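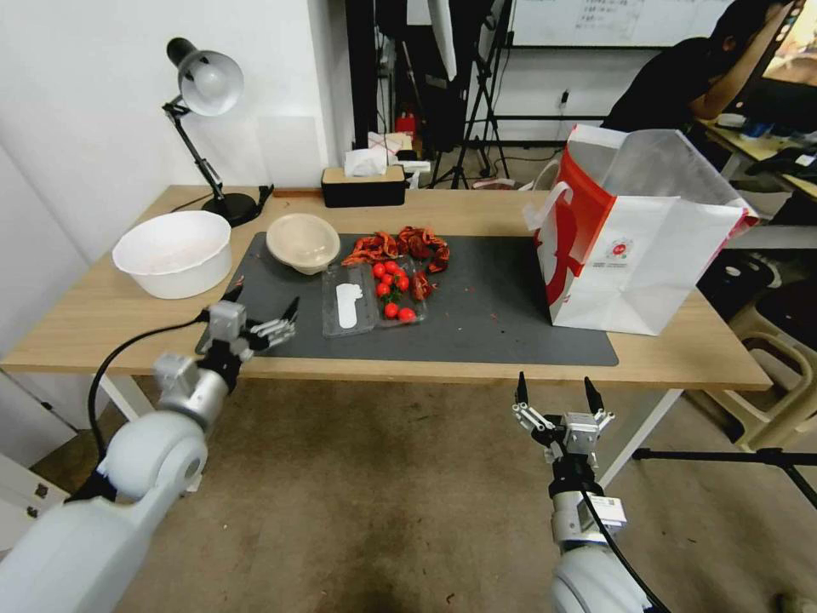 How Do You Go Shopping for a Robot?

Hi! I'm Jaqueline Escobedo, and I get to help plan what our robot lab buys. When I tell kids that, they usually ask two things. Do you buy robots in a store? And are they super expensive?

No, and yes. But there's a lot more to it, and I think it's one of the most fun kinds of shopping there is (way better than shopping for socks). So let me take you through it.

Start with the job

Before we look at a single robot, we write down what we want it to do. "Be awesome" doesn't count. I tried that once.

A good job sounds more like this: pick up a cherry tomato from a tray and don't squish it. Pick up a bottle that's lying on its side. Put things in a bag. You do stuff like that in the kitchen without thinking, but for a robot every one of them is hard in its own way. A tomato is small and soft. A dried chili pepper is all curls and wrinkles, so where do you even grab it? A plastic bag changes shape the second you touch it!

Once we have the list of jobs, we can ask what kind of robot could do them. For kitchen jobs like ours, we wanted two arms. Try opening a paper bag and dropping an onion in with one hand behind your back and you'll see why.

The arm is only part of the price

An arm is like a bike frame. It's the big piece you notice first, and you still can't go anywhere until you have the rest.

At the end of a robot arm you need a gripper, which is the robot's hand. Lots of grippers have just two fingers that open and close, like a clothespin. Some have more fingers and can do fancier things, but they tend to cost more, and there are more little parts to break. Grippers usually get sold separately, so you have to remember to put them on the list. Then come the cables that carry power and messages to the gripper. They have to be long enough for the arm to stretch all the way out, with some slack left over. Our first cables were too short. The arm would reach, and reach, and then just stop like a dog at the end of its leash.

Here's some of what went on my list that wasn't a robot at all:

A sturdy table
A rubber mat, so things don't slide
A desk lamp
Spare fingertips
Extra cables
Tissues (you handle enough tomatoes, you want tissues)
Groceries!

People laugh at the groceries. But robots that practice with food need food, and tomatoes don't last forever. Groceries are what grown-ups call a running cost. You don't pay it one time, you pay it again and again, like food for a pet. When you get a goldfish the fish is the cheap part, right? You keep buying flakes.
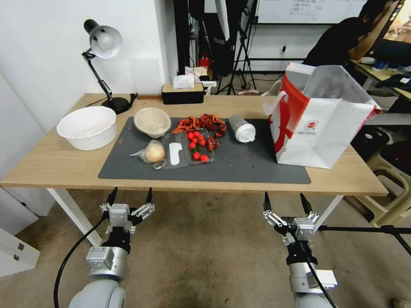 Where does the money go?

We have a budget. A budget is a plan for your money that you make before you spend it. If you get an allowance and you've already decided how much is for snacks and how much you're saving, congratulations, you have one too.

Ezequiel Cortés looks after ours. He splits it into big things, small things, and what he calls the "uh-oh" money. The big things are the arms and grippers. The small things get a jar of their own, and for our table setup the jar had 300 dollars in it. Mat, lamp, basin, bowls, all of that had to fit. The uh-oh money is for when something breaks or we forgot something, and we always forget something.

You can try this at home with paper. Pretend your jar has 300 dollars. A set of spare fingertips costs 4 dollars and you want 11 sets, because they wear down like erasers. How much is left for a lamp and a mat? (256 dollars. Spend it wisely!)

We also ask more than one company for a price. That's called getting a quote. For this setup we got one from Jomel and one from Stitard. Jomel was cheaper, but their grippers came later. Stitard cost more and would send somebody to help us bolt everything down. We argued about it for a whole lunch and went with Jomel, and Ezequiel spent part of the uh-oh money on bolts.

Then you wait

I wish I could tell you the robot comes the next day. Ours took four months from the day we ordered. While we waited I cut out paper shapes and laid them on the table to see if everything would fit. Could an arm reach the far corner? Would it knock over the lamp? Paper is really cheap compared to a lamp, so I'd do that part again.

I kept a little planning diary too, and I'll share a page of it.

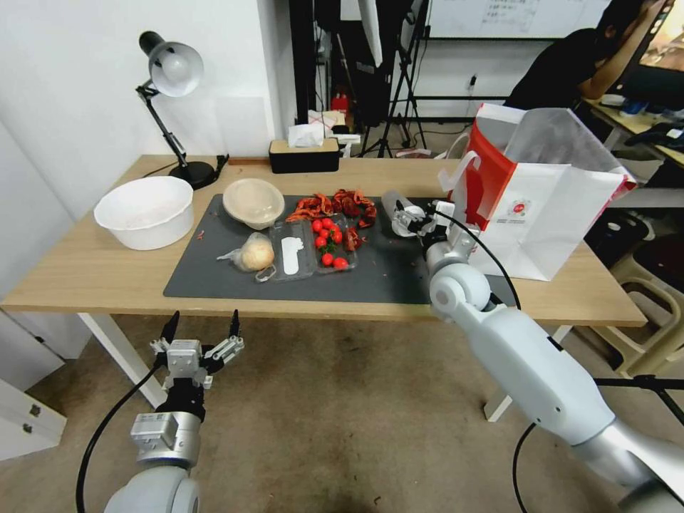 Furness, October 22, 2022

Meeting today about next year's list for Eynon (that's the name of our kitchen robot project). Everybody got to ask for one thing. I asked for softer fingertips to try on the tomatoes. Ezequiel asked for a second set of everything small, so we don't have to stop working when one piece goes missing. Somebody asked for a robot that does laundry and got a very long look.

We crossed off a second lamp and a bigger table. A bigger table sounds great, but the arms can only reach so far, so we'd be paying for wood they can't touch. Moved "new cables" up to the top of the page. I drew a star next to it and then a dog on a leash.

Still don't know about the groceries. Fake plastic tomatoes would save money, and they'd keep. But they're harder than real ones and they don't have those little green stems, so would the robot be learning the right thing? We said we'd try some of each.

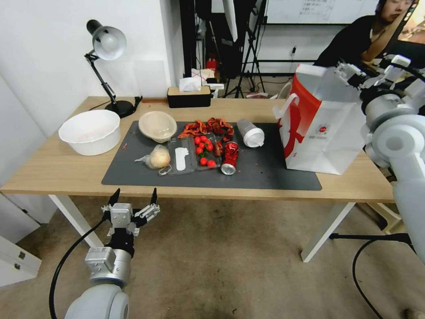
Okay, so that's what a page of my diary looks like. Not very secret! You'll notice most of it is about deciding what to skip. When I started this job back in August I thought planning meant picking the coolest stuff in the catalog. Mostly I cross things out, and then I check with the people who use the robot every day in case I crossed out something they need.

If you want to plan a robot of your own, grab a sheet of paper and write one job at the top. Make it small. "Put my crayons back in the box" is a great one. Under that, write what kind of hand it would need, and whether one arm is enough or you want two. Then look at the spot where it would work and write down everything else: the table, the light, a place to plug it in, whatever it's going to pick up. Put a price next to each thing, even if you have to guess, and ask a grown-up to help you look up a few of them. Leave a space at the bottom for your uh-oh money.

Then show it to a friend and ask what you forgot. My niece did hers for a robot that feeds her rabbit, and it was a really good list, with a gripper and a camera and a mat with carrots on it. She'd left out the rabbit food.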